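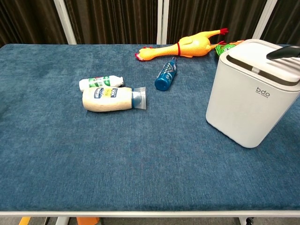 Cream-colored sauce, blue tabletop.

The Weir at Dosska

The weir sat at the bottom of the drainage ditch on the downstream side of Dosska Dam, in a concrete box with a steel lid. It was a V-notch weir. Water that seeped through the earth of the dam was gathered by a perforated pipe, delivered to the box, and made to pass over a metal plate with a notch cut in it. The height of the water behind the plate gave the flow. A small rise in height meant a large rise in flow, and for this reason the height was read to the millimeter.

For 26 years it had been read by Faustino Arellano, who lived in Skenville and drove up in the morning with the log on the passenger seat. He retired in January. The log went to Dayana Ledesma, along with the key to the lid, a hand pump and a wire brush with most of the wire gone.

Her first reading was higher than his last by eight millimeters.

She brushed the plate, waited for the water to settle, and read it again. The number was the same. She checked the reservoir level, which had not changed in a week, and the rain gauge, which was dry. She looked at the water in the box. It was clear. Cloudy water would have meant that soil was moving inside the dam. She filled a jar, wrote the time on the lid, and put it in the truck where she could see it.

At the office in Skenville she entered the reading. The program turned the cell orange. She called Kevin Cabrera, who ran the instrumentation group out of Ventura and had not been to Dosska since the inspection before last.

"Read it again tomorrow," he said.

"I read it twice."

"Different day, same reader. Then we'll talk."

The next day it was the same. The jar had stood overnight on the windowsill and there was nothing at the bottom of it. She read the piezometers, which were narrow pipes set into the embankment to show the water pressure at depth. There were two lines of them, upstream and downstream of the clay core. All of them read as they had in December. A dam that was leaking more should have shown it in at least one of the pipes, unless the leak had found a way between them.

She wrote this down in the form Kevin liked, with the observation first and the interpretation second, and left the interpretation blank.

Peter Pešek came up from the regional office on the third day. He was a geotechnical engineer and owned his own level, which he carried in a padded case on his knees even when somebody else was driving. He asked to see the box before he asked to see the log. Dayana unlocked the lid. He lay down on the concrete in his good jacket and looked at the staff gauge with a flashlight.

"Who put this in?"

"It was here."

"It's newer than the plate. The screws are newer."

She had not looked at the screws. She got down next to him. The gauge was a white enamel strip marked in black, fixed to the side wall of the box, a little upstream of the notch. The screws that held it were stainless. The bolts on the plate were not, and had bled rust down the concrete in two long stains.

He set up the level on the bank. The procedure was simple. The zero of the gauge had to be at the same elevation as the bottom of the notch, so that a reading of zero meant no flow. She held the rod in the notch and then at the gauge while he read the difference. He did it three times and moved the tripod and did it again.

"Your zero is low," he said. "Eight millimeters."

"So the water hasn't come up."

"The water is where it was. You read the gauge correctly. The gauge is wrong."

"Then he read it wrong."

Peter folded the legs of the tripod. "For how long?"

They went through the log on the tailgate. Faustino's handwriting was small and upright, and he had used the same kind of pencil throughout. In every year the readings rose in spring as the reservoir filled and fell in the fall as it was drawn down. There was no step anywhere. If the gauge had been replaced and set too low, the readings should have jumped by eight millimeters on the day of the replacement and stayed there. They had not jumped.

"He was subtracting," Dayana said.

"It would appear so."

"He never wrote it down."

"Look in the front."

She had already looked in the front. The front had the drawing number, the discharge table and a telephone number for a supplier that no longer existed.

Faustino's house was on the Namow road, past the grain elevator. His sister, Consuelo Magaña, opened the door and said he was in the yard. He was rebuilding a carburetor on a sheet of newspaper and did not get up. Dayana told him what they had measured. She had meant to put it as a question and it came out as a finding.

"Eight," he said. "Yes."

"You corrected for it."

"The old gauge rusted through. I asked for a new one and they sent it with no crew. So I put it in myself. I didn't have a level. I used a carpenter's level and a straight board, and when I was done I checked it against the last reading and it was off by eight. The holes were drilled already. In that concrete you don't drill them twice."

"You could have put it in the remarks."

"I told Halverson's office. On the phone."

She did not know who Halverson was. She learned later that he had held Kevin's job two people before Kevin.

"What year?"

He considered this with a jet held up to the light. "The year they paved the crest. It was hot. I had the lid off all day and there was a frog."

Consuelo brought out coffee, and a plate of crackers with something on it that Dayana ate without paying attention. Faustino asked what the reservoir was at. She told him. He asked about the fourth pipe in the downstream line, which had always been slow to respond and which he believed was partly plugged. She said she had noticed it was slow. He said that if you poured a liter of water down it and came back after lunch you could see how slow, and that he had been doing that every fall, and that this was not in the log either.

"Is there anything else that isn't in the log?" she said.

He wiped his hands. It took him until dark, and she filled nine pages of her own notebook. The gate on the west access had to be lifted before it was pushed. The rain gauge under-read in a north wind. The wet patch by the toe, which every new inspector photographed and reported, was a spring. It had been there before the dam, and cattle had used it. He had a picture somewhere of his father standing in it. The crest marker at station 300 had been hit by a mower and put back by the man who hit it, so that any settlement measured there before the next survey was the settlement of the mower.

Some of it she could verify and some of it she could not. She marked the entries accordingly.

Kevin was not pleased. He said so in a call the next morning, with Peter on the line from a parking lot.

"I have a seepage record with an undocumented correction in it. I have to tell the state that."

"The record is good," Peter said. "The corrected values are the true values. Her two readings are the ones that are off."

"I can't send them a man's word about a frog."

"You can send them my level notes."

"Your notes tell me where the gauge is today. They don't tell me where it was when he started subtracting, or that he subtracted every time."

Nobody answered this for a moment. There was wind on Peter's end.

"It can be tested," Dayana said. "The reservoir has been at this level before. If he skipped the correction on any day, that day will be high by eight against the others. I can plot the whole log against pool elevation."

"It's on paper."

"I know it's on paper."

She typed it in over the rest of the month, in the evenings, with the log propped open against the stapler. The plot was a narrow band, bent like the discharge table said it should be. There were two points above it. She went to the pages. Beside each of them, in the remarks, was the letter C, which she had taken for clear. She looked through the rest of the log and found no other C. For clear water he had always written the word.

She called the house. Consuelo answered, and listened, and laughed.

"Those are mine," she said. "He had his back out. I went up and read it for him. What did I do wrong?"

"Nothing," Dayana said. "You read what was there."

Peter moved the gauge in the spring, with a hammer drill and a crew of two. Kevin sent a form, and she filled it out with the date of the change, the elevation before and the elevation after. Under the heading for previous documentation she wrote see attached, and attached the nine pages.

The first reading on the new zero fell inside the band. The cell stayed white. She closed the lid, locked it, and drove around to the west gate, which she lifted, and then pushed.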